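Reading time: 6 minutes

We use cookies to remember your settings. By staying on this page you agree to their use.

Looking After the Two-Arm Folding Bench: Your Questions

Hello and welcome! If you've come to this page you have probably just been handed the keys to the Viredau bench at Trornthorpe, or you're at Anddale and trying to get yours to behave the same way. These are the questions that come up again and again, with the answers as we would give them if you were standing next to us (and if you are nearby, please do stop in, we're always happy to talk about grippers). Woo-jin Baek keeps the page up to date. Last revised Apr 4, 2021.

How long should I let the arms warm up?

Give them 30 minutes of the slow exercise routine after a cold start, with nothing on the table. You can use that time to sort the clothes for the session and have your coffee. If the bench has only been off over lunch, one pass of the routine is plenty. The joints run a touch stiff in winter, and last November we were getting sloppy corner picks every morning until we started warming up properly.

What do I check before I switch on?

Walk around it first, slowly, and look at the cables. Every wrist has a cable that needs enough slack to loop freely through a full turn, and enough restraint that it can't catch a finger or drag over the clothes. Move each arm by hand through its reach with the power off and watch the loop as you go. Then look at the floor, keep the loose runs away from where your feet and chair will be, and put the stop button where you can hit it without looking. After that, wipe the table. A dry cloth will do.

How tight should the wrist bolts be?

Use the torque card that came with your bench and the driver in the top drawer, and go across the flange in a star pattern, a little at a time. Please don't guess by feel! A mount that has worked slightly loose shows up as a wobble at the fingertips long before you can see anything at the bolts, so if your picks are drifting, start there.

The fingers keep missing the cloth. Is it the calibration?

Sometimes, but try the simple things first. Close the gripper on nothing and see that the tips meet evenly. If one gets there early, run the homing step again and look once more. If they meet nicely and you are still missing, the table height in the settings is usually what's off, very often after someone has shifted the table to sweep. Touch down at the four corners with the paper-strip method (lower the closed tips until the strip just drags) and save the new numbers. A full calibration takes most of a morning, so do leave it for last.

What does a good practice session look like?

We like plain clothes for this, in a strong color that stands out well from a white table. Try a pinch with one arm first, then a two-handed spread by the hem corners, and then work with a second garment alongside, where the arms have to share the space. Watch both the close views and the wide one while you're at it. The close view will tell you how much cloth you've got, and the wide one will tell you what the other arm is up to. 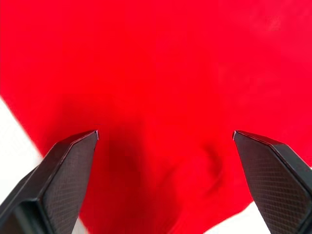
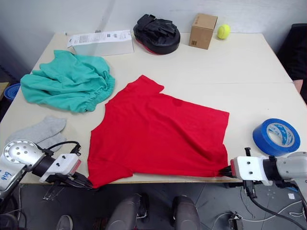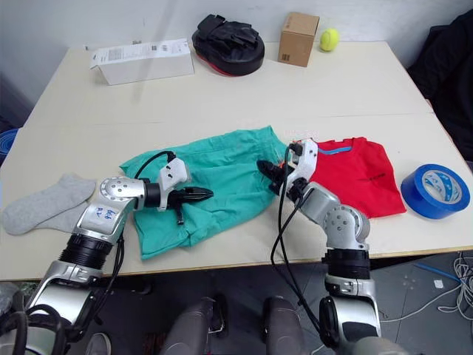
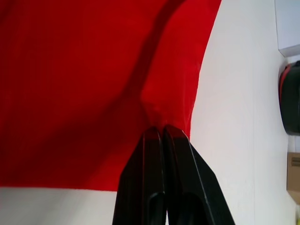 Practice with red cloth on the bench: close views first and last, the whole table in the two between.

How do I set the grip force for a T-shirt?

Start at 300 on the force setting and come down from there if the jersey is thin. What you want is a small gather of cloth between the tips that stays put when the arm moves off. Too much force leaves little shiny marks on soft knits, and on a big stretch it can pull a hem out of shape. When both arms have hold of the same garment, go easy on the spread distance and add to it in small steps. I know it's tempting to yank it flat in one go, we've all done it, but your seams will thank you for the patience.

How do I clean the finger pads?

Lint is the great enemy here. Brush the pads with a soft toothbrush, following the grooves, then wipe them with a barely damp cloth and let them dry before you close the gripper. No solvents, please, and no compressed air either (it only drives the fluff further in). Once a day is right for towels and anything fuzzy, and twice a week will see you through with smooth cotton.

When should the pads be replaced?

Our last pair at Trornthorpe lasted 1,332 picks before the left one began to let go of hems, and the pair before that gave up at nearly 338, which we put down to a batch of very rough denim. So go by the feel of the pad and not by the count. If you can run a fingertip across it and it seems smooth in the middle, change it. Change both sides together, and both arms if you can spare the pads. The spares are in the box marked Bodin, with the small screws in a bag taped under the lid. Rerun the homing step afterward, every time, even if it all looks perfect.

One of the arms stopped partway and won't move. Now what?

Press stop, take a breath, and support the arm with one hand before you release the brake, as it will sag a little. Ease the cloth out of the fingers with the hand release and never by tugging. Then read the message on the screen and write it down word for word before you clear it, because it's gone for good once you do. Most of the time it's a joint that reached its limit during a long stretch, and moving the garment a hand's width closer to the middle of the table cures it. If you get the same message twice in one day, leave the bench off and get in touch.

Can I leave other things on the table while it runs?

Along the back, yes, provided the arms have no business there in the program you're running. Keep anything that rolls well out of the working area. If you move something large, run the first cycle at slow speed with a hand near the stop button.

Who do I ask if my question isn't here?

Write to Woo-jin through the contact form and say which bench you're on, which arm is giving trouble and what you were folding at the time. A photo of the fingers is always welcome. Replies usually go out within two working days, a bit longer when Anddale is in the middle of a service week.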